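The Fold Test

The cloth arrived at Esholm in a flat carton, folded five times. Markos Dimitriou signed for it, copied the order number, 2444, into the receiving book, and put the carton on the bench in Room 226. The number went in the left column. The right column was for remarks. He left it blank.

The instruction from Stadus was two lines long. Spread the blue cloth. Leave it for thirty minutes before anything is set on it. No tolerance was given for creases, and Markos did not like a surface without a tolerance.

He called Lotte Visser at the supply office.

"How flat is flat?" he asked.

"Flatter than it was in the carton," she said.

He wrote this down with her initials and the time.

The carton opened along one edge. He slit the tape with the short knife, because the long knife had gone to the metal shop in August and the loan slip was still pinned over its hook. The cloth came out as a stiff rectangle. He turned back the first fold, then the second, moving to his left each time, and by the last fold he had run out of bench and had to stand in the doorway to pull the end straight.

The creases made a grid. He pressed the first one with the side of his hand, from the middle outward. It went down and came back at half its height. He tried the steel rule. The rule did better but left a faint line of its own, parallel to the crease and a finger's width away from it. He considered which of the two lines was the defect.

Ebenezer Appiah came in with the aluminum frame under one arm and stopped at the threshold.

"Is it ready?"

"It has eleven minutes."

Ebenezer looked at the cloth, then at the clock. He had built the frame himself from four lengths of extrusion and had squared it on a granite plate, corner against corner, tightening each bracket a quarter turn at a time. He did not want to put it down on the floor. He stood and held it.

"Parviz used to iron them," he said.

"On what setting?"

"He never wrote it down."

Parviz Khosravi had run the room before Markos. He had left a drawer of labeled screws, a chair with a repaired leg, and a card taped inside the cupboard door that said CHECK THE DIAGONALS. Markos had checked the diagonals of everything that came into the room since then. The door itself had failed.

When the time was up Ebenezer set the frame on edge and held it there with two fingers while Markos took the measurements. Left post, right post, top rail, bottom rail. Then corner to corner, both ways. The two readings agreed. Ebenezer let out a breath and took his fingers away.
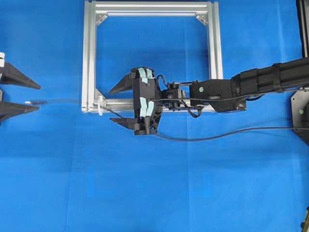

PART TWO: BLUE

Apostolos Sarantis read the report standing up, as he read everything. He had come over from the Dutau building without a coat and was still rubbing his hands.

"You have a page and a half on the cloth," he said.

"Yes."

"And four lines on the frame."

"The frame was square."

Apostolos turned the page over, found nothing on the back, and turned it again. He asked what the remark about the parallel line meant. Markos explained the steel rule. He explained that the original crease had relaxed overnight and that the line made by the rule had not, so that the surface now had one fault, and it was his.

"Can anyone see it?"

"I can."

"From where?"

Markos showed him. It was necessary to crouch at the end of the bench, close one eye, and wait for the other to settle. Apostolos crouched. He stayed down longer than Markos had expected.

"Yang will want it in gray next time," he said from there.

"Gray shows less."

"That was their thinking."

He got up with one hand on the repaired chair, which held. He signed the report, dated it Dec 31, 2021, and asked whether there was any coffee left in the building. Markos said there was, on the second floor, but that the machine needed a firm push on the left side.

After Apostolos had gone he opened the receiving book to line 2444. In the right column he wrote: Blue. One line, mine. Then he went to the metal shop to ask about the long knife.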